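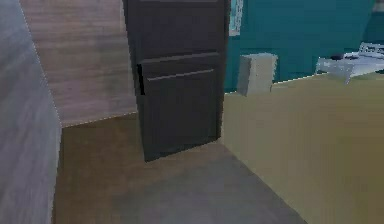 Se o robô vai aprender a abrir uma porta, então que aprenda com quem abre portas todos os dias, escreveu um leitor em resposta à minha coluna de junho. A frase ficou comigo, porque concordo com metade dela.

Passei boa parte do semestre a fazer demonstrações para o projeto Cunovley, quase todas em simulação: um corredor, uma porta escura ao fundo, um quarto ao lado. O operador conduz o robô à distância, com um comando em cada mão, e o sistema grava tudo. Fizemos 289 demonstrações. Deitámos fora 35.

O leitor tem razão quanto à experiência. Quem nunca empurrou uma porta pesada com o ombro não sabe o que está a pedir à máquina. Mas quem abre portas todos os dias já não sabe como o faz. Senta-se ao comando, avança pelo corredor, para a um palmo da porta e fica sem saber em que ponto deve começar a levantar o braço. Com o próprio corpo nunca teve de decidir isso.

A culpa não é do operador. A maior parte dos manuais de teleoperação ensina os botões e deixa o resto para a prática. O da Flirodetti dedica 15 páginas à calibração e um parágrafo à maneira de fazer uma demonstração. Devia ser ao contrário, ou pelo menos metade para cada lado.

Na Darkeck fazem de outra forma. O operador pega no braço do robô verdadeiro e leva-o com as mãos até ao sítio certo. Sente-se o peso, sente-se a resistência da dobradiça, e os erros grosseiros quase desaparecem. Em compensação é lento, cansa, e uma sala só dá para um robô de cada vez. Quem trabalha assim olha para a simulação com alguma desconfiança – percebo porquê, embora já tenha visto demonstrações feitas à mão tão más como as nossas piores.

O que me incomoda é a pressa em juntar volume. O conjunto Bach tem mais de 2000 demonstrações e ninguém me soube dizer quantas foram vistas do princípio ao fim por uma pessoa. Se um operador hesita sempre à entrada do corredor, a hesitação vai lá dentro com tudo o resto, e o robô aprende-a com o mesmo cuidado.

Eu preferia menos gravações e mais tempo para as rever, com o operador sentado ao lado a explicar o que quis fazer em cada passagem. Nós começámos a fazê-lo às quartas-feiras, ao fim da tarde. Na primeira sessão discutimos durante uma hora a distância a que se deve parar diante de uma porta, e ainda não chegámos a acordo.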